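Anti-windup on a Nukon controller, tank level loop

loopback_ed
Dec 2, 2024
I have a PI level loop on a Nukon 3881. The outlet valve saturates at 100 percent during filling, and after that the level overshoots badly. Sample time is 1000 ms, integral time 2000 s. The course notes from Kustitz say to use back-calculation. The Nukon manual only mentions clamping. Which one would you use?

parneck_user
Clamping. It's one checkbox and there is nothing to tune. We run Parneck units on the same kind of tank and never needed more than that.

statespace
I disagree. Clamping freezes the integrator at whatever value it had when the valve hit the limit. With a slow integral that can still leave you with a long tail. Back-calculation pulls it back toward the limit at a rate you choose.

parneck_user
You choose it, and then the next person has to work out why. For a level loop I don't see the benefit.

statespace
It's one tracking time constant. Start with it equal to the integral time and go shorter if you have to.

dt_kuo
Before picking either, check the integral time. 2000 s looks long for a tank that fills in minutes. Also check that the output limit in the PI block matches the real valve limit. If the block thinks it can go higher, neither method will kick in when it should.

loopback_ed
Good call — the block limit was set above 100. I fixed that and turned clamping on. Overshoot is smaller but still there. I'll try back-calculation next.

parneck_user
Try a setpoint ramp first. Less work.

statespace
A ramp is fine, but it won't help with a disturbance on the inflow.
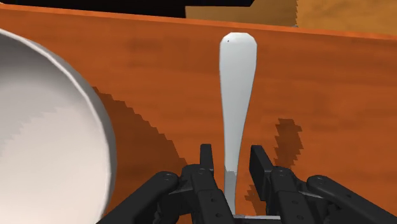

kuo_fan
Does back-calculation need a measured valve position?

dt_kuo
A measured position is best if you have one. Without it, run the controller output through a saturation block with the same limits as the valve and use the difference between the two signals.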